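Nirkside Accessories – Display Fixtures Meeting
Minutes
Last updated: February 17, 2024

Present: Mebrat Endale (chair), Tetsuya Maruyama, Silvia Paulík, Rostislav Kollár (minutes)
Apologies: Žofie Vlček

1. Previous minutes
Accepted with one correction. Item 4 should read "Trallo hooks", not "Trallo stands".

2. Wire stands
TM reported on hanging dark fabric items on the white wire stand. Long pieces bunch at the ring and the loops overlap. SP asked that straps be hung by the middle, with the ends level. TM prefers one end over the ring and the rest left free. No decision. Both methods to be tried again on the same table.

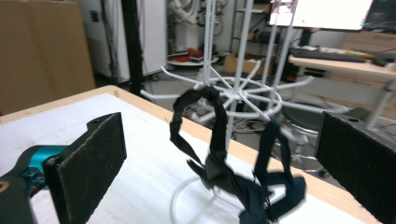
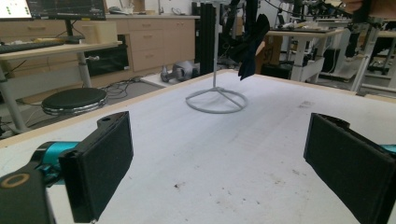 SP raised fraying. Cut ends are to be sealed before a piece goes on display – the supplier, Hrubý, can do this at the cutting stage for orders of 30 or more. RK to get a price in writing. Smaller lots will be sealed in house.

ME asked for the height of the pole to be written into the fixture sheet. The current sheet gives only the ring size and the part number (454).

3. Table surface
The white top shows scuffs. TM proposed a washable cover. ME noted that the cover must lie flat under the base ring or the stand will tip. Deferred until a sample is on hand.

4. Storage
Stands not in use go back in the Kikport crates, 6 to a crate, rings facing the same way. Two crates have cracked lids and will be replaced. Loose fabric goes in a separate bag, folded and labeled by length.

5. Actions
RK – written price from Hrubý for sealed ends
TM – repeat both hanging methods, report back
SP – revise fixture sheet
ME – cover sample, crate lids

6. Next meeting
To be set by ME once the price is in. The full fixture review stays in July.

Contact: Silvia Paulík, Fixtures | © Nirkside Accessories | Back to top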